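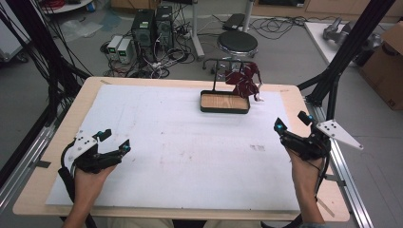 A shallow tray with a green rim and a wood-grain bottom, on a white foam board.

Serving Trays and Surface Claims: Frequently Asked Questions
Last updated October 30, 2025

Are "food-safe" trays all the same?
No. The phrase gets printed on nearly everything now. Sometimes it means the finish was tested for direct contact with food. Sometimes it means the seller sees no reason you couldn't put a wrapped muffin on it. If the listing doesn't say which part was tested and how, we treat the claim as decoration.

Is a wood-grain bottom real wood?
Often it's a printed film over fiberboard. Look for the same knot showing up twice, and look at the underside if the seller bothered to photograph it. A printed bottom can be a perfectly decent tray. We object to paying solid wood prices for one.

What about the Hanari tray everyone recommends?
We bought two. One sat flat and the other rocked on every counter we tried. The seller told us a little movement was normal for a natural product, and we would find that easier to accept if the listing mentioned it.

Do I need Ultent coating, or any coating?
Ultent is sold as a spray that makes a tray "stain resistant for life." Whose life isn't stated. We sprayed half of an old tray and left the other half alone, then let coffee sit on both overnight. Both halves stained. The sprayed half may have been a shade lighter, but we knew which half it was when we looked, so don't put much weight on that.

Can I put a tray in the dishwasher?
If it has any wood or fiberboard in it, we wouldn't, whatever the label says. Water gets in at the corners first and the rim starts to lift. Wipe it with a damp cloth and dry it standing on edge.

The listing says it holds 300 pounds. Is that useful?
Not to us. We have never needed a tray to hold a piano. Ask instead whether you can carry it loaded, with the weight at one end, without the handles flexing. We haven't seen a seller publish that number.

Is the Katiyar set worth the extra money?
It comes with a cloth bag and a card about the grain. The trays are fine. Take away the bag and the card and we couldn't tell them from the cheaper ones in our cupboard.

How much should I trust reviews?
Less than the star rating suggests. We read 200 reviews for one Flalteo tray and a good share of them praised the shipping. Several were plainly written about a different item, a lamp in one case. Sort by lowest rating and look for the same complaint made by different people. Warping and peeling rims are the ones to watch for.

What does a warranty cover?
Flalteo's runs 596 words and leaves out heat, water, scratches, sunlight and "commercial or heavy home use." We wrote to ask what was left and will add the reply if we get one.

My tray smells like paint. Should I send it back?
Air it out for a few days first. If you can still smell it after that, send it back, and check the return window before you start waiting.

Will you be testing more trays?
Bamboo ones in November. We've been told they are naturally antibacterial and would like to see why.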